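Creeping grip fault
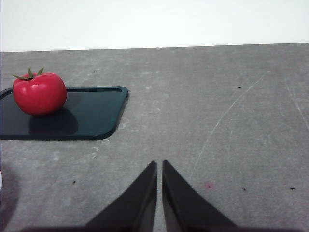 A two-finger gripper with the fingers almost closed. A tomato lies on a dark tray, out of reach of the fingertips.

A creeping grip fault (also grip creep, or slow closing fault) is a failure of an electric robot gripper in which the fingers continue to move toward each other after the controller has reported that the grip is complete. The movement is small and slow, and it is often found only when the held object is damaged. The fault is best known from the handling of soft food, such as tomatoes, peaches and boiled eggs, where a few extra newtons of force are enough to break the skin. On hard objects it can remain without notice for a long time.

The name comes from the service notes for the Prikska gripper, a small two-finger model used on tabletop arms. The same behavior has been described on other grippers with a similar drive, and the term is now used also for these.

Description

In normal operation, an electric gripper closes until one of two conditions is met: the fingers reach a commanded width, or the motor current reaches a set limit. The controller then stops the motor and holds the position. The arm receives a signal that the object is held and begins the next movement.

In a creeping grip fault, the signal is sent at the correct moment, but the motor is not fully stopped. The holding loop compares the measured width with the commanded width and finds a small difference, because the object is soft and the fingers have not reached their goal. It corrects this difference by adding current. The object gives way a little, the loop sees progress, and it adds current again. In the worst case this continues until the object breaks or until the arm opens the gripper at the end of the task.

The opposite form also exists. If the measured width drifts in the other direction, the fingers slowly open and the object slips down or falls. This form is usually called grip loss and is treated as a separate fault, although the cause may be the same.

Causes

Three causes are named in most of the literature. They can occur together, and this makes the diagnosis difficult.

Offset of the width sensor. The sensor reads the position of the motor shaft and not the position of the fingertips. If a finger has been replaced, bent or mounted with a loose screw, the reading no longer agrees with the real width. The controller believes that the fingers are wider apart than they are.

Wrong current limit. Many grippers have one limit for closing and a second limit for holding. When the software is updated, the holding limit may return to its factory value, which is normally chosen for hard parts. The closing movement then looks gentle and correct, and only the holding phase is too strong.

Wear of the drive screw. Play in the screw produces a small backward and forward movement under load. The holding loop reacts to this movement as if the object were slipping.

Temperature has been suggested as a fourth cause. Some operators report that the fault appears mostly in the first minutes after a cold start, when the grease in the drive is stiff. There is no agreement on this point.

The Julwood case

The most cited case took place at Julwood, a packing and sorting site where arms with Prikska grippers were used to place single tomatoes on trays. In December the site received complaints about split fruit. The fruit had passed the visual check directly after placing, and it was first believed that the damage came from transport. Boxes were changed and the stacking height was reduced, with no effect.

The fault was found when one arm stopped in the middle of a task for another reason, a lost network connection, and stayed with a tomato between the fingers. An operator saw juice on the fingertips and wrote down the width shown on the display. It was 59 millimeters. When it was read again after around 17 minutes, it had fallen by 2 millimeters, although no command had been sent. The site then checked its other arms and found the same movement on one more of them.

The report on the case, dated 20 April 2021, gave two reasons. The holding limit had been reset during an update, and the fingers on both affected arms had been exchanged without a new zero calibration. Either error alone would probably have stayed inside the tolerance of the fruit. The report also criticized the test procedure. After every change of fingers the grippers had been tested with a rubber block, and the rubber block did not show marks.

Detection

The fault is difficult to see with the eye. The speed of the fingers is too low, and on many arms the wrist camera shows only the upper part of the fingers, so that the contact area is hidden behind the object. The following methods are in use.

Width logging. The measured width is stored during the whole holding phase. A healthy gripper gives a flat line. A line that falls in small steps is the typical sign of grip creep. This method does not help if the sensor itself is the source of the error and its offset changes with time.

Current logging. The motor current should fall after the grip is reported and then stay constant. A current that rises again during holding is a strong indication.

Putty test. A ball of soft putty is gripped and held for several minutes, then released. The depth of the marks is compared with the marks after a short grip. The test needs no special equipment and is recommended after every change of fingers.

Force cell. A thin force sensor is placed between the fingertips. This is the most exact method, but the sensor is stiff, and a fault that depends on the softness of the object may not appear.

The Usell test rig combines the last two methods. It holds a force cell between two pads of soft foam, and so it gives a numerical value while the gripper still meets a soft body. The pads become harder with use and have to be replaced, a point which is often forgotten.

Correction

If the cause is an offset, the gripper is closed fully without an object and the zero position is stored again. The fingertips should be cleaned before this is done. Dried juice or dust between them moves the zero point, and the calibration then contains the error that it was meant to remove.

If the cause is the current limit, the holding value is set by hand and written down outside the controller, so that it can be compared after the next update. Newer versions of the Gidey control software keep the two limits in a separate file and show a warning if one of them has changed. Older versions do not, and they remain common on small arms.

A worn drive screw has to be replaced. Reducing the gain of the holding loop can hide the symptom for some weeks, but the play continues to grow and the fault may return as grip loss.

As a temporary measure, some users program a short opening of the fingers directly after the grip is reported. This removes the stored difference from the loop. The method is simple, but it increases the risk of dropping the object, and it is not suitable for heavy or smooth items.

Safety

A creeping grip fault is in the first place a quality problem. The forces of a small gripper are limited, and no serious injury has been connected with it. Two situations are nevertheless regarded as dangerous.

The first is the removal of a stuck object by hand. After a stop the operator may assume that the motor has no power, while the holding loop is in fact still active. When the object is pulled out, the difference in width becomes suddenly free, and the fingers can close quickly on the hand. Tapered fingers are a particular concern, as the whole force acts on a small area at the tip. The usual instruction is to cut the power to the gripper – not only to pause the program – and to wait until the display is dark.

The second is the handling of glass. A jar or thin bottle can carry the rising force for a long time and then break at once. Sites that handle glass often set a maximum holding time, after which the arm must put the object down.

In food handling there is also a hygienic aspect. Juice from a damaged fruit remains on the fingers and is carried to the next one, and it can enter the drive through the gap behind the finger mount. Cleaning of the fingers after each damaged piece is therefore part of most work instructions.

Terminology

The word creep is used in materials science for the slow deformation of a solid under constant load. The two meanings should not be confused, although they can meet in one gripper: soft fingertip covers show material creep, and this can start the same reaction of the holding loop as a soft object. Some authors prefer the term holding drift for this reason. In operator manuals the expression "the gripper is squeezing" is common and can mean either a creeping grip fault or simply a closing force that was set too high from the beginning.

See also

Grip loss
Zero calibration
Holding current
Two-finger gripper
Putty test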